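Pludance Listing Manager – User Guide
Section 4: Adding a property for sale

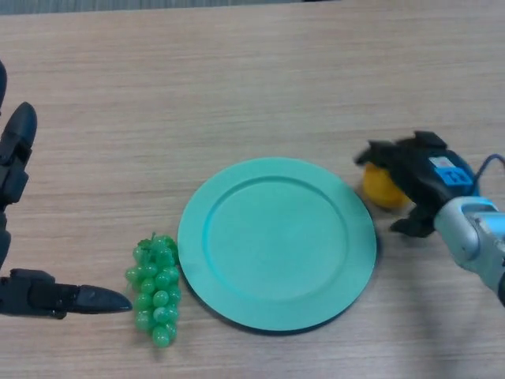
Reading time: 2 minutes

Before you start, please have the floor plan and the signed seller agreement ready. The listing can not go online without the agreement.

1. Log in and choose Properties, then New Listing.
2. Enter the postal address. If the town is served by two offices (for example Hastcombe and Inville), select the office which holds the keys.
3. Type the internal reference. It has only digits, such as 2357, without spaces.
4. Fill in the number of bedrooms and bathrooms. A half bathroom is entered as 0.5.
5. Write the short description. The limit is 400 characters, and the counter turns red when 100 are left.
6. Upload the photos. The first one becomes the cover – you can drag another one to its place later.
7. Press Save Draft and check the preview.
8. Press Publish.

Note: A new listing becomes visible on the public site after the next update, at 6 a.m. or at 2 p.m.

Note: Offices on the Chettiar plan can keep more than 200 drafts. On the basic plan, old drafts must be deleted by hand.

Caution: Do not change the asking price while an offer is marked as Open. The system will send a message to all registered buyers, and this message can not be called back. Close the offer first – then edit the price and press Save.

To remove a listing from the site, see Section 5.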